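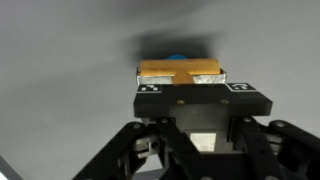 Syahrul Entili

4. Setting up the arm for visitor demonstrations

This section applies to the Musteck arm when it is shown to visitors at the Grillham site. It assumes that the arm has been bolted to its bench and that section 3 (power and network) is complete. For routine use without visitors, go to section 6.

4.1 Before the doors open

1. Set the key switch to MANUAL and remove the key.
2. Place the floor barrier at least 1,000 mm from the edge of the bench on all open sides.
3. Clear the tabletop. Tools, cups and visitor leaflets must not be left within reach of the arm.
4. Check that both tags on the black mounting plate of the gripper can be seen in the wrist camera view. Wipe them with a dry cloth if they are marked. Do not use solvent.
5. Check the two brass screws on the front face of the plate. Do not overtighten.
6. Look along the linkage arms on each side of the gripper body. Remove any thread, tape ends or packing material from the pivots.
7. Press and release each emergency stop in turn. The controller must report a stop each time.

Note: The wrist camera view includes the gripper itself and the tabletop beyond it. A soft shadow on the tabletop is normal under the hall lights and does not need correction. If the shadow has a hard edge, switch off the bench lamp.

4.2 Starting the demonstration program

1. Return the key and set the switch to AUTO.
2. On the Demissie controller, open the folder VISIT and load program 2.
3. Set the speed limit to 300 mm/s. The program will not start at a higher value.
4. Announce to the group that the arm is about to move.
5. Press START and keep one hand near the emergency stop until the arm has reached its home position.
6. Let the program run through one full cycle before inviting questions.

CAUTION: The linkage arms can trap fingers. Visitors must not touch the gripper at any time, including when the arm is paused. A paused arm is still under power.

CAUTION: Do not pull or lift the orange tab at the front of the silver tray. Do not peel back or replace the orange tape on the plate assembly during a visit. Report any lifting to the Fudeck service desk.

4.3 Showing the camera view on the hall screen

1. Connect the screen to the second video output of the controller.
2. Select WRIST from the source menu.
3. If the picture is upside down, select ROTATE once. Do not turn the camera in its mount.

Note: The hall screen is delayed slightly. The operator must watch the arm and must not work from the screen.

4.4 Between groups

Press HOLD, wait for the arm to stop, then set the key switch to MANUAL. Remove the key and keep it with the operator. Repeat steps 3 to 6 of section 4.1 before the next group enters.

Section last revised 2023-12-29.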